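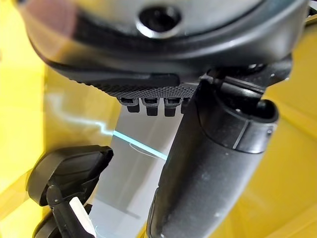

Célula de manipulação Singate: o que prever no orçamento

A Singate é fornecida pela Clakwood em duas versões, de bancada e de chão. O preço base inclui o braço, a garra de dois dedos com contacto claro, a câmara de punho e o controlador. Não inclui mesa, vedação nem formação.

Trabalho junto a peças de plástico translúcido
Os reflexos em painéis foscos e transparentes podem baixar a taxa de deteção. Para este tipo de peça recomendamos o módulo de luz difusa Steyn, encomendado à parte. Se o fundo da célula for pintado, indique a cor no pedido, para que a calibração de fábrica seja feita com ela.

Consumíveis e manutenção
Almofadas de contacto: substituir a cada 2000 horas de serviço. Vendem-se em caixas de 12.
Lubrificação das articulações: uma vez por ano, incluída no contrato Lumham.
Cabo da câmara: peça de desgaste, convém ter um de reserva.

Prazos
Quase 98 dias entre a encomenda e a entrega, na versão de chão. A de bancada sai do armazém. Encomendas para instalação em dezembro devem ser confirmadas antes do verão.

Pedidos de proposta e visitas técnicas: Steinar Norðdahl, departamento comercial.

Contactos | © Clakwood, todos os direitos reservados | Voltar ao topo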